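How to Set Up a Holdout Group for Email Campaigns

A holdout group is a small share of your customers who get no marketing email for a set period. Comparing them with everyone else tells you what the whole email program is worth, which a test of one subject line against another can't do. These steps assume you have a customer table you can query and a sending tool that accepts exclusion lists.

Step 1. Pick the question

Write it down in one sentence before you touch any data. At Nultwood ours was "Do customers who get our emails spend more over a quarter than customers who don't?" Choose one main metric to match. We used revenue per customer, counting people who bought nothing as zero.

Step 2. Assign customers by hash

Don't use the last digit of the customer ID. IDs are often handed out in blocks, and imported accounts tend to sit together. Join the ID to a fixed text label, hash the result, and take the remainder after dividing by 100. Customers with a remainder under 4 go in the holdout. Keep the label somewhere safe, as you will need it to rebuild the list. 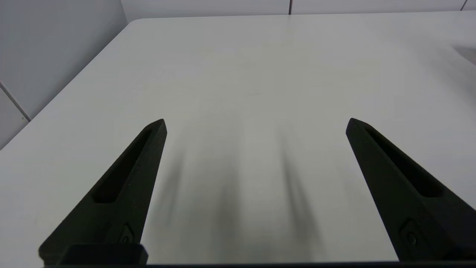 New customers go through the same rule on the day they sign up. Never move anyone between groups once they are assigned, even if sales asks nicely.

Step 3. Check the split

Before the start date, compare the two groups on past spend, account age and country. Small differences are normal. If one group spent far more last year, look for a bug in the join first - duplicate rows are the usual cause.

Step 4. Exclude the holdout everywhere

Load the list as a global exclusion. Receipts and password resets must still go out. Our first run missed an old welcome series, and 133 holdout customers received it. Solène Aubert found it by matching the send log against the list, and we now run that query every morning.

Step 5. Read the result

Wait until the end date. Compare the averages with a confidence interval, and keep everyone in the group they were assigned to, including people who unsubscribed. Very large orders can swing the average, so cap them at a limit you chose in Step 1.

When the period ends, release the old holdout and draw a new one with a different label.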